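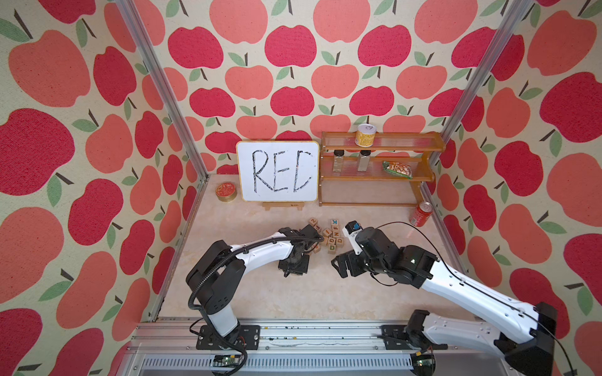

Apple wallpaper on three sides.

June 6, 2024
By Iqra Afridi
2 min read

I finally moved all 92 of my logins into a password manager, and I love it! I'd been putting it off since January (the same tired password everywhere, with a different number on the end). Suvunura pulled everything out of my browser in one go and flagged the repeats, so I spent an evening on the sofa changing them, bank and email first. Next up is two-step sign-in, and I've already printed my backup codes.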